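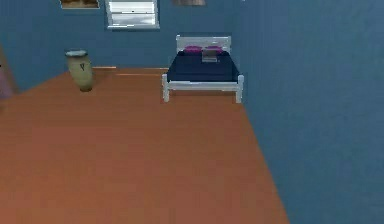 Margareta Oprea wrote in to say that her Femow hummed all night until she moved it away from the headboard, and that she wished the guide had told her so on the first page. Well, Margareta, we've moved it up for you! Please read this section through once before you plug anything in.

Section 3: Setting up your Femow bedroom humidifier

1. Choose a level spot at least 20 inches from the bed and from any wall. A low, sturdy stand is ideal, but the floor will do if you have no pets or crawling little ones.

2. Lift off the lid and take out the packing ring (it's the white one, and it likes to hide under the float). Keep it somewhere safe in case you ever move house.

3. Rinse the tank with cool tap water and pour it out. Do this twice if the tank smells of the factory, as new ones sometimes do for a day or so.

4. Fill to the line with cool water.

CAUTION: Never use hot water, and never add oils or perfume to the tank. Oils will crack the seal, and the warranty doesn't cover it.

5. Set the tank back on the base and turn it gently to the right until it clicks.

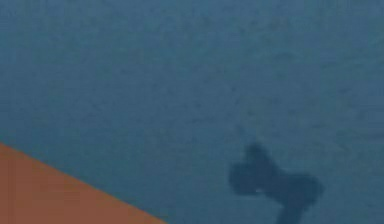 6. Plug the cord straight into a wall outlet. Extension cords are a bad match for anything that holds water, so if the cord won't reach, pick another spot and start again from step 1.

7. Press the round button once for low mist, twice for high. We suggest low for the first night, just to see how the room feels in the morning.

NOTE: If the light blinks amber, the float is stuck. Unplug the unit, lift the tank, tap the float with a fingertip and try again.

8. Empty the tank every morning and leave the lid off so it can air out. A quick wipe with a soft cloth on Tuesday, or whichever day you change the sheets, keeps the scale from building up.

Replacement seals are part number 2093. The wick is part number 1153, and both ship from our Trollden shop.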